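A cama do quarto pequeno, de manhã
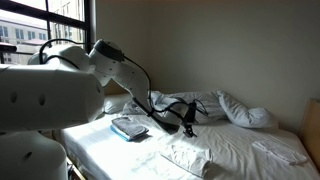
Leitura: 2 minutos

7/6/22, por Yung-ching Shih

Eu e Chin-lung Chiu moramos agora no apartamento que nós chamamos Shek, e o quarto pequeno foi o último que ficou pronto. As paredes são claras, de uma cor que no catálogo da Flemari tem o número 739. Escolhemos essa cor depois de muita conversa, porque Chin-lung queria um verde e eu queria deixar tudo calmo para dormir.

 Peço desculpa pelos erros do meu português, que ainda estudo.

Lençol branco com a luz da janela. O sol passa em diagonal no meio do colchão, e é nessa hora que se percebem melhor as rugas do tecido. Eu não passo os lençóis a ferro. Estico com as duas mãos, do centro para os lados, e o resto fica como fica.

Três almofadas brancas na cabeceira, encostadas à parede. A do meio está toda torcida e precisa de ser sacudida antes de voltar ao lugar. A minha sogra ensinou-me a segurar pelos dois cantos de cima e bater uma vez com força. Com o enchimento que temos, bato três ou quatro vezes.

Sobre a roupa de cama: comprámos dois jogos iguais na Kudance, todos brancos, para não ter de procurar qual peça combina com qual. Um está na cama e o outro na gaveta de baixo. Lavo tudo junto e seco na varanda quando o tempo deixa. Em novembro é mais difícil, e então uso o estendal dentro da sala.

A ordem que sigo de manhã é sempre a mesma. Primeiro abro a janela, depois tiro as almofadas, estico o lençol e só no fim ponho as almofadas outra vez. Chin-lung faz ao contrário e diz que o resultado é igual. Não concordo, mas nos dias dele não mexo em nada.

Ainda falta decidir se colocamos uma cortina fina. Gosto muito da claridade neste quarto, só que no verão ela chega cedo demais. Se alguém conhece um tecido que deixa passar a luz sem aquecer, pode escrever nos comentários.

3.185 partilhas
9 comentários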